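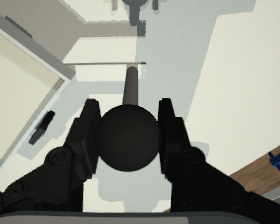
About Stitalton

Stitalton writes and maintains test procedures for robot manipulation in home and light commercial settings. Our work covers the contact phase: how a two-finger gripper approaches a knob, lever or cabinet handle, how it closes, and what must be recorded before any motion of the part is allowed.

Our main document is the Allska practice guide. It contains 166 numbered rules, grouped by part type. A rule states a condition, a limit and a check. For ball-ended levers, the guide calls for one pad on each side of the ball, with the closing line through its center. Contact on the shaft alone is logged as a failed grasp, even if the lever moves.

Procedures are run in simulation first. The Fuentealba scene library holds 827 kitchen and utility layouts, and each rule must be checked in at least two of them before it goes to the bench. Simulated results are reported separately from bench results and are never averaged together – a rule that passes in only one is marked provisional.

Bench work is done at our Jimier site, which has been in use for nearly 343 weeks. Grippers are inspected before each run. Loose pad fasteners stop the test.

Drafts are open for comment from April through June. Comments must cite the rule number and the revision letter. Anonymous comments are read but are not answered in writing.

We do not certify products. A test report shows which rules were applied and the outcome of each – it is not a safety approval and may not be quoted as one.

Stitalton, Suite 555, Jimier | Contact | Copyright Stitalton. All rights reserved. | Back to top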